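Youth hockey should cut its travel schedule

My son's team at the Kinnunen rink played 21 away games last season. The longest trip was 310 miles each way, for two periods of ice time per kid if the coach was being fair. Fees came to 900 dollars before gas and motels.

I don't blame Vilho Leinonen, who runs the league calendar. Parents asked for more tournaments and he found them.
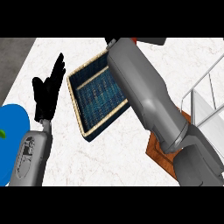
But there are 2 other clubs within a half hour of us, Brosov and Steseck, and we met each of them once. Those were good games. Grandparents came. The kids knew players on the other bench from school, and they still talk about the Steseck overtime.

The league votes on the new schedule in November. I'd like a local round robin for everyone under 12, with one road trip a year — Wamevo would be my pick — and the money saved put toward practice ice.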